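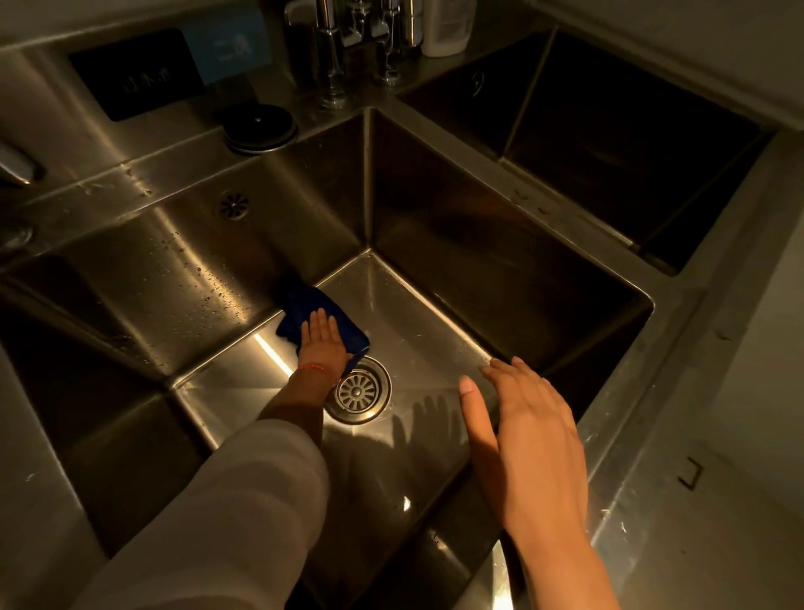
Waltik Double Bowl Sink, stainless steel
Reviewed by Ilídio Antunes, 5/20/26
Bought from Zolent in August, £267 plus 19 for delivery

I never wanted opinions about sinks. Then the old enamel one cracked and I spent thirteen evenings comparing drain sizes while my tea went cold, so you may as well have the benefit.

The main bowl is deep. Properly deep, a whole roasting tin goes under and stays there. It's also square, and the man in the Grimbridge showroom made a great deal of this, as if I'd been suffering all my life under the tyranny of the curve. Square looks smart. Square also means four corners where tea leaves go to retire, and you will get to know each of them personally, with a cloth, a bit of suds and your sleeve creeping down towards the water. If you are short, or have a bad back, get someone to let you lean over one before you pay.

The steel is brushed, which hides scratches well enough and limescale not at all. We have hard water. A wipe round after washing up keeps it decent, and if I skip two nights it looks like the bottom of a kettle. Wipe along the grain. I went in circles for the first month and you can still find the patch if the sun's out.

The strainer is a plain round one with slots and a knob in the middle to lift it by. Catches peas, lets rice through. The little flower-shaped cover on the overflow is rather pretty and a complete pest to clean, I use an old toothbrush and bad language.

The second bowl was sold to me as the rinsing bowl. In our house it's where mugs wait. It gets very little light, so a teaspoon can live in there for days.

Fitting was fine once the worktop was cut. Zürcher do a similar one for £848 and I went and looked at it twice. It had corners too.

Four stars. I'd have given the fifth for a slightly rounder square.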